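ホーム ＞ 読みもの ＞ 研究の現場から ＞ 手持ちグリッパーによる動作データの収集

布を置く、その前の一秒をどう記録するか
Orkivby　コラード・フォンターナ（Corrado Fontana）氏に聞く

2022年12月28日

ロボットに布を扱わせる研究は、以前からある。折る、広げる、端を探してつまむ。どれも難しい作業として知られているが、Orkivbyのコラード・フォンターナ氏がこの一年取り組んできたのは、それよりずっと地味な部分だ。すでにたたんである布をつかみ、少し離れた場所へ動かし、形を崩さずに置く。そのための手本の動きを、ロボットを使わずに集めている。

プロジェクトの名前はOtarという。人がグリッパーを手に持って作業し、そこに付いたカメラで一部始終を撮る。撮った映像から手先の動きを復元し、それを学習データにする。こうした集め方自体は氏の発案ではない。「手で持つ道具でデータを集める研究はほかにもたくさんあります。私たちが調べたのは、集め方の細かいところです。どこで集めるか、何回集めるか、周りに何を置いておくか。論文では一行で済まされがちなところですね」

話は、なぜロボットを直接動かして集めないのか、というところから始まった。

「最初の半年は遠隔操作でやっていました。アームを1台据え付けて、横で人が操縦する。動きの記録としては正確です。関節の角度がそのまま残りますから。ただ、アームのある部屋でしか集められない。机も同じ、壁も同じ、照明も同じです。学習させると、その部屋ではよく動きます。机を別のものに替えただけで、布の手前で止まったり、何もない場所をつかみにいったりしました」

アームを別の部屋に運ぶことも試した。台座ごと動かし、位置を合わせ直し、安全のための囲いを立てる。それで一日が終わってしまい、集まるデータはわずかだったという。手持ちのグリッパーなら、かばんに入れて持っていける。着いて少し準備をすれば、もう記録を始められる。

「だから場所を選ばなくなりました。会議室、食堂の隅、人の家の台所。頼んで断られることもありますが、机を少し貸してくださいという話なら、だいたい通ります」

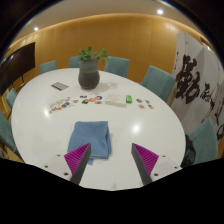 場所を借りるとき、氏のチームは机の上をできるだけ片づけないことにしている。以前は逆だった。余計なものがあると学習の邪魔になると考え、布だけを置いて撮っていた。

「きれいな机で集めたデータは、きれいな机でしか役に立ちませんでした。考えてみれば当たり前なんですが、やってみるまで、どのくらい効くのか分からなかった。花瓶のようなものが一つ増えただけで成績が落ちるんです。模型は布を見ているつもりで、じつは『白い面の上にある、一つだけ色の違うもの』を探していたんだと思います」

そこで、作業と関係のないものをわざと残すようにした。大きいもの、平たいもの、色の強いもの。布に似た色のものも混ぜる。配置は細かく決めない。決めてしまうと、担当者がその通りにきちんと並べてしまい、場所が変わっても机の上の印象が似てくるからだという。

「指示書には『動かさなくてよいものは動かさない』とだけ書きました。前の版では図を付けていたのですが、やめました。図があると、みんな図の通りにするので」

記録の手順そのものは単純だ。布の前に立ち、指を開いて構える。一拍置いてから近づき、挟み、動かし、置き、指を開いて離れる。これで一回と数える。失敗したときも止めずに、最後までやりきる。

失敗を残すかどうかは、チームの中でもかなり議論になった。共同で解析を受け持つDal Belloの側は、失敗した回は捨てるべきだと主張した。まねをさせるデータなのだから、悪い見本を入れる理由がないという意見である。フォンターナ氏は残したいと考えていた。

「結論を言うと、両方とも少しずつ正しかった。布を落としてそのまま終わった回は、入れないほうがいい。でも、一度つかみ損ねて、少し戻って、つかみ直して成功した回は、入れたほうが明らかにいい。ロボットだって損ねるわけですから、そのときにどうするかという見本が要ります。つかみ直しを全部捨てて学習させたものは、一度ずれると、ずれたまま最後まで進んでしまいました」

現在は、やり直しを含む回に印を付けて残し、落として終わった回だけを外している。判定は撮った本人がその場で行う。後からまとめて映像を見る方法も試したが、布がどの時点で指から外れたのかは、映像だけでは判断しにくいことが多かった。手に持っていた人なら、感触で覚えている。

指の先の形も、途中で何度か変わった。はじめは平らなゴムを貼っていたが、厚みのある布を挟むと表面だけが滑り、内側の層が取り残された。いまは細かな溝の入ったものを使っている。人が持つグリッパーと、ロボットに付けるグリッパーには、必ず同じ指を付ける。

「ここは譲れないところです。人の手で直接やったほうがずっと速いし、上手です。でも、人の指でできることと、2本の指でできることは違います。人はつまみながら薬指で端を押さえたり、手のひらで支えたりする。それを見せても、ロボットにはまねのしようがない。だから不自由でも、同じ道具を使います。慣れるまでは、みんな嫌がりますね」

慣れの問題は、数字にも表れた。一人の担当者が初日に撮ったものと、数日後に撮ったものとでは、動きの滑らかさがまるで違う。では滑らかなほうだけを使えばいいかというと、それも簡単ではなかった。上手になった人の動きは速く、布に近づく角度も毎回ほとんど同じになる。学習には向いているように見えて、少し違う位置から始めると弱い。

「いまは、始めの位置を毎回変えてもらっています。高いところから、遠くから、横から。面倒ですし、撮っている人には意味が伝わりにくい。説明のときにそこだけは時間をかけます」 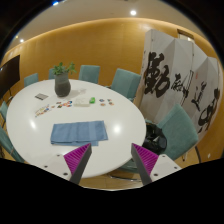
チームがこの秋にまとめた比較は、回数と場所の関係を調べたものだ。条件は二つある。一つは、同じ部屋で100回撮る。もう一つは、部屋を移りながら、全部で40回だけ撮る。後者は一つの部屋にいる時間が短く、移動の手間もかかる。そのあと、どちらのデータにも含まれない部屋で、ロボットに同じ作業をさせた。場所はClesdenの分室で、チームの誰もそこで撮影をしたことがなかった。

成績がよかったのは、回数の少ない後者のほうだった。特に差が出たのは最初の動き、布に向かって手を伸ばす部分だという。つかんだあとの動きには、思ったほどの差がなかった。

「つかんでしまえば、見えているのは指と布がほとんどで、部屋の様子はあまり関係なくなります。違いが出るのは近づくまでです。壁や天井や椅子が全部画面に入っている時間ですね。私たちのカメラはかなり広く写るので、部屋の奥まで入ります。それが助けにもなるし、邪魔にもなる」

広く写るレンズを選んだのは、動きを復元するためだった。カメラの位置は、周りの景色の見え方の変化から計算する。白い机しか写っていないと、手がかりが少なくて計算が途切れる。天井の照明や壁の継ぎ目が入っていれば、それを頼りにできる。一方で、学習の側から見ると、余計な景色が増えることになる。

「計算のためには広く、学習のためには狭く、と言われたら困ってしまいます。いったんは二つのカメラを付けようとしました。重くなって、手首が疲れて、動きが変わってしまったのでやめました。結局、広いまま撮って、場所の数を増やすほうに力を使うことにしました」

光沢のある机は、いまも苦手な条件の一つだ。照明の映り込みは、カメラが動くと机の上を滑るように動く。計算の側はそれを本物の模様と取り違えることがある。つやのある天板では位置の計算が失敗する割合が高く、撮り直しになることも多い。かといって、布を敷いたり照明を落としたりはしない。

「光る机は世の中にいくらでもありますから。避けて集めたら、避けた分だけ使えなくなるだけです。失敗の多い場所では、動かす速さを落としてもらいます。それで半分くらいは助かります」

映像の下のほうは黒く塗りつぶしてから学習に使う。手元に近い部分は、人が持つときとロボットに付けるときとで見え方が変わりやすい。指と、その先だけが見えるようにそろえておく。地味な処理だが、忘れて学習させたことが一度あり、そのときは原因が分かるまでずいぶんかかったそうだ。

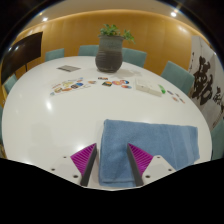 水色のタオルを挟んだ手持ちグリッパー。指の外側には溝の付いたパッドが並ぶ。

布の種類についても尋ねた。いま主に使っているのはタオル類と、薄手の綿、それに少し硬さのある厚手の布だという。

「タオルは挟みやすいんです。表面に引っかかりがあるので。難しいのは置くときで、離した指に付いてくることがあります。指を開いて、すぐ上に逃げると、端がめくれる。少し待って、手前に引いてから上げる。撮っている人には、そういうことを教えません。自分でやっているうちに、勝手にそうなります。それがデータに入っていて、ロボットも同じように待つようになったときは、さすがにうれしかったですね」

待つ時間の長さは人によって違う。せっかちな人のデータが多いと、ロボットもせっかちになる。いまのところ特別な調整はせず、担当者を増やすことで偏りを薄めている。これで十分かどうかは、まだ確かめていない。

比較の結果を読むときの注意も、氏のほうから挙げた。まず、試した作業が一つしかない。たたんだ布を動かして置くという作業で成り立ったことが、たとえば瓶のふたを開ける作業でも成り立つとは限らない。ふたを開けるなら、近づくまでよりも、触れてからのほうが難しいはずだ。そうなると、部屋を移るより、同じ場所で数を重ねたほうがいいということもありうる。

もう一つは、評価に使った部屋の数だ。「Clesdenの部屋だけでやりました。違う部屋ならどうだったか、とは必ず聞かれますし、聞かれて当然です。机の高さが近かったのは、有利に働いたかもしれない。いま、評価用の部屋を増やしています。そこでは絶対に撮影をしない、という約束で借りているので、通りかかると少しもったいない気もします」

12月の時点で、Otarのデータは35か所以上の部屋で撮られたものになった。一つ一つの部屋には、撮影した人が短いメモを付けている。床の色、窓の向き、机の形、途中で人が入ってきたかどうか。書き方はばらばらで、長い人は日記のように書き、短い人は「暗い」とだけ書く。フォンターナ氏は、それを統一するかどうか迷っているという。

「そろえれば集計はできます。ただ、欄を作ると、欄にないことは書かれなくなる。『椅子が近くて腕が当たる』というメモがあって、読んだときは何とも思わなかったのですが、あとでその部屋のデータだけ動きが縮こまっている理由が、それで分かりました。集計表にしていたら残らなかった一行です」

椅子については、その後も片づけないままにしている。ロボットの腕が入る場所にも、たいてい椅子はある。ただし、腕が当たって動きにくかったときは、メモに必ずそう書いてもらうことにした。

今後の予定を聞くと、次は布を重ねる作業に進むという答えだった。一枚目の上に二枚目を置き、端をそろえる。置き方のずれがどこまで許されるかを先に決めなければならず、Dal Belloの側と基準の相談を続けている。

「どこまでずれたら失敗か、というのは、使う人が決めることなんですよね。棚にしまうなら多少は構わないし、お客さんの前に出すならだめでしょう。いまは仮の基準を置いて、測った値は全部残しておくことにしています。基準が変わっても、後から数え直せますから」

重ねる作業の試し撮りはもう始まっている。新しい指示書はまだ一枚で、いちばん上には前と同じ文が書いてあった。動かさなくてよいものは動かさない。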